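Dec 8, 2018. Club fitting bench, Huseo workshop, indoor bay 2

Second go at the wedge question. Last time I let the sales sheet do my thinking and wrote down what I was told to expect, so this time the sheet stayed in the drawer until the numbers were in.

The claim, for anyone reading this cold: Brondach say their new wedge face holds its spin from partial shots, the 40 to 80 yard stuff, far better than a standard milled face, and that it goes on doing so as the face wears. Their rep told Halldóra it was worth "a club and a half of stopping power," a unit of measure I have never seen on any instrument in this building.

Setup. Two 56 degree heads, same bounce as far as our gauge can tell, same shaft, same grip, both built here so that I know what glue went into them. One Brondach, one plain Michalski with the ordinary face. Lie and loft checked cold on the machine before hitting. The Brondach came in a half degree strong and I bent it back. Worth noting, because a half degree strong on a launch monitor looks a lot like a better golf club, and if you test straight out of the box you will credit the face with what the loft did.

Balls all from the same sleeve type, all new, wiped between shots. Halldóra Norðdahl hit everything. She is a plus handicap with a very repeatable 60 yard shot and, more to the point, she doesn't care which one wins. I didn't hit any. I know which one I want to lose.

200 shots in total, split evenly, switching clubs every ten so that fatigue lands on both. I taped over the back of each head, but she could tell them apart by sound inside a few swings, so call it half blind. Need a better way. Foam plugs? They'd change the weight.

What we got:

Clean and dry, the Brondach spun more by 14 rpm on average. That is nothing. Her own spread from shot to shot with a single club was far bigger than that. If someone wants to print "more spin" on a poster off that they can, but not with my name on it.

With the face misted, the gap opened up. Brondach ahead by 726 rpm on average. Bigger than I expected and I don't like it, so I went back through the shot list looking for a reason to throw it out. Could not find a good one. There were a couple of thin ones on the Michalski side that pulled its average down, but even without those the gap holds up. I still don't trust the misting. I do it with a hand sprayer and my idea of "two squirts" gets more generous when I'm bored. If one club got wetter than the other we have measured my trigger finger.

Launch angle came down slightly on the Brondach in the wet, which fits with more grip. So it might be real. Might.

Carry distance: no useful difference, wet or dry. Halldóra says she'd play either and would take the one that looks better behind the ball, which for her is the Michalski. That opinion is probably worth more to a customer than the rest of this page.

The wear claim we can't speak to at all. Brondach's own sheet (out of the drawer now) shows a wear chart ending at 700 bunker shots. It doesn't say who hit them, what the sand was, or whether they cleaned the grooves first. The bottom axis starts at something other than zero. I asked for the raw figures in March and got a brochure. Our own way of doing it would be to give both heads to somebody who practices in the sand a lot and test again after a season, and I'd want the shots logged. "A lot" is what every golfer says.

Pimton also sent over their spin stickers for the balls. Tried them on one sleeve. The monitor read them fine, but two peeled on the first strike and left glue on the face, so I stopped using them before they could ruin the rest. None of the sticker shots are in the averages.

Things I'd change before running this again:

– Weigh the sprayer before and after each block, so the water is a number.
– Somebody other than me does the spraying, and doesn't get told which club is which.
– Add a light rough lie. A mat is very kind to a wedge. Hardly anyone's bad pitch comes off a perfect lie with a dry ball, and the mat lets the club bounce in where real turf would grab it.
– Old balls as well as new. Most of our customers play a ball until it goes in the pond.
– A second hitter with a worse strike. Halldóra finds the same groove every time. A 15 handicapper does not, and he's the one being sold this thing.

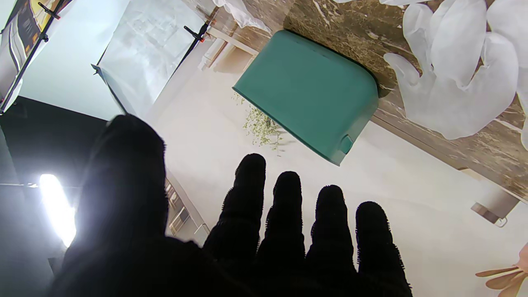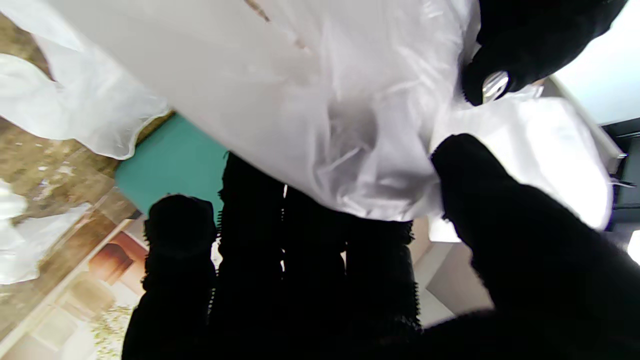
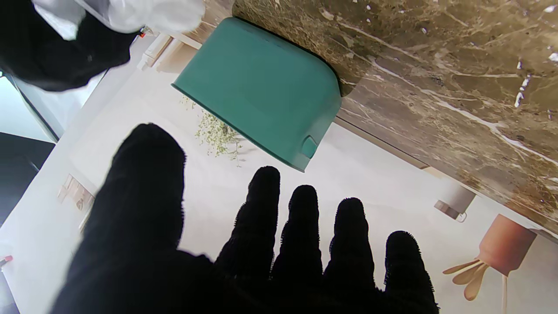 On the practice side, one thing from the session that has nothing to do with faces. Halldóra's distance control got better through the morning with both clubs, and the change came when she quit looking at the screen after every ball. For the first few blocks she was reading carry, fixing it, overfixing it. I turned the display away from her and her spread tightened up over the next forty balls. Could just be warming up. She thinks it was the screen. I'd want to see it with the order flipped, display hidden first and then shown, before I start telling people at the Thursday clinic to turn theirs off.

It does raise a nasty point about the test itself: if she was improving as she went, then whatever we did late looks better than what we did early, and the wet blocks all came late. Both clubs were in them, so the comparison should survive, but the dry against wet figures for the same club should not be quoted. I've crossed them out in the binder.

For the shop floor, until we know more: if somebody asks, tell them the Brondach may help from wet grass and we found nothing in the dry. Don't say "club and a half." Don't promise anything on wear. If their current wedge has grooves you can't catch a fingernail in, almost any new one will beat it, and the cheaper one is a fine place to start.

Heads are back in the rack, tape still on. Please leave the loft on the Brondach alone. Shot list is in the binder under wedges, sticker shots on the last sheet.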